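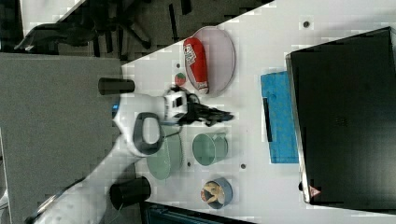
How a Robot Arm Learns to Clear a Table

Print this page
E-mail this page

A robot arm does not know what a plate is, or where a cup should go. One way to teach it is for a person to do the job through the robot, many times over. Engineers call this a demonstration.

The arm at the table is white, with black fingers at the end. On the table are plates, a cup, a bowl and a folded blue cloth.

Teaching by hand

The person holds the arm and moves it. The motors go soft, so the arm is easy to push. Sensors in each joint measure its angle and save it. A gray loop-shaped handle sits near the wrist of this arm.

Teaching by remote control

The person stands away from the arm and moves a controller. The arm copies the movement. At the Ondau workshop, Vignesh Poojary uses a controller called Zoreo. It has 2 buttons – one closes the fingers, the other opens them.

What gets saved

Each demonstration lasts roughly 40 seconds. The computer saves joint angles 100 times every second, together with pictures from a camera. A program then looks for patterns: when a cup looks like this, the fingers move like that.

One demonstration is too few. The Ondau team records 300 for a single task, and the objects are moved a little between them. If the cup always stood in the same spot, the robot would learn only that spot.

Words to know

Gripper – the part of a robot that holds things.
Joint – a place where the arm bends or turns.

Text: Subbarao Joseph

Print this page
E-mail this page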